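Ticket 261: Refresh rate falls back to 60 Hz after unlock
Product: Rimoma handset, Jundwood build
Opened by: Rochelle Park, Matthorpe site
Assigned to: Pirmin Marti
Priority: 3
Status: Waiting for vendor

Reported problem
Display is set to High (120 Hz) in Settings. After the phone has been locked for a few minutes and is then unlocked by fingerprint, scrolling is visibly rougher. The developer overlay reads 60. The Settings page still says High. Switching to Standard and back to High restores 120 until the next long lock. Unlocking by PIN does not trigger the fault.

Environment
Build 86, clean install, no restored backup. Battery saver off. Adaptive brightness on. Stock launcher. Lanz screen protector fitted on two of the test units, none on the others.

Steps to reproduce
Set refresh rate to High and turn on the overlay.
Lock the phone and leave it for at least 5 minutes.
Unlock by fingerprint with the screen off.
Open any long list and scroll.
Expected: 120. Seen: 60.

Log

Marti, 09:40
Reproduced on two units out of three. The third holds 120 every time. Please confirm which protector is on which unit and whether the fault follows the protector.

Park, 11:15
Protectors swapped between units. Fault stays with the handset. Protector ruled out. I also tried a dim room and a bright one, as the panel may drop its rate at low brightness. No change. Bench at Matthorpe used for both runs. 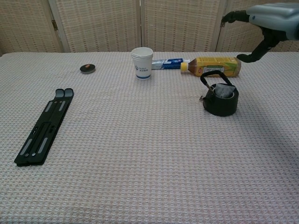 Matthorpe bench, table and folding screen.

Marti, 13:05
Thanks. Compared the system logs from a good and a bad unit. On the bad unit the fingerprint service asks for a fixed 60 Hz mode while the sensor area is lit, and the request is not released when the unlock finishes. On the good unit the release arrives about 86 ms later. Panel firmware differs: the good unit is one revision older.

Park, 14:30
Confirmed, both bad units have the newer panel firmware. Can it be rolled back from here?

Marti, 14:50
No, the image is signed. Do not attempt it with the service tool, it will leave the panel stuck in its fallback mode. Raised with the vendor with both logs attached.

Workaround
Turn off "Show fingerprint icon when screen is off". The user then has to wake the screen with the power button before touching the sensor. Tested over 5 long locks on each bad unit, 120 held on all of them. Battery use not measured.

Park, Thursday
Workaround applied to all Matthorpe units. One user reports a slower unlock, no other complaints. Please keep the ticket open.

Marti, Thursday
Vendor accepts the fault. Fix planned for the February update. Will retest on the same two handsets when the build arrives.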